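Porau Advertiser Help Community
Campaign Billing and Reporting

Video completion rate differs between dashboard and invoice

Posted by Noelia Moya
Wednesday, December 23, 2020

Our agency manages in-app video placements for Reisinger. The campaign dashboard shows a completion rate of 86 percent for the current flight, while the invoice summary shows 70 percent for the same dates. The client is billed per completed view. Please advise which figure governs billing and whether the invoice may be disputed before payment is made.

Jodach Media Desk
The invoice governs. The dashboard counts a view as complete when the final quartile event fires. The invoice counts it only after invalid traffic has been removed and the player has been confirmed as on screen. Disputes should be filed through the Billing tab, with the placement report attached, before the due date.

zidix_ops
Check your time zone. Ours was set wrong from May and the totals never matched.

Porau Partner Support
The response from Jodach Media Desk is correct with respect to billing.

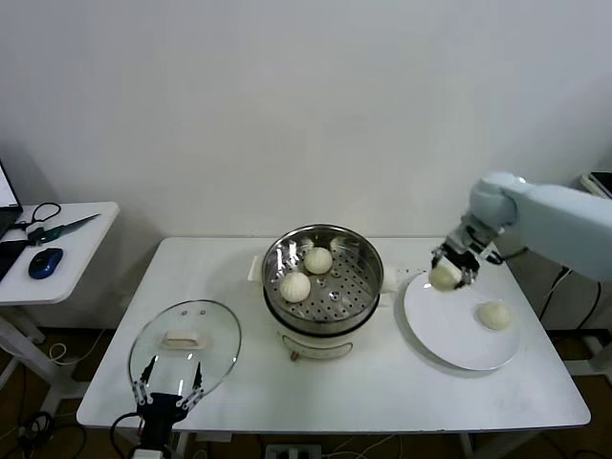 Advertisers who use a third-party tag should also confirm that skippable and non-skippable formats are reported on separate lines. Combined lines are reviewed by hand, and a decision on them may take up to 3 billing cycles. Separate lines are normally settled within 2.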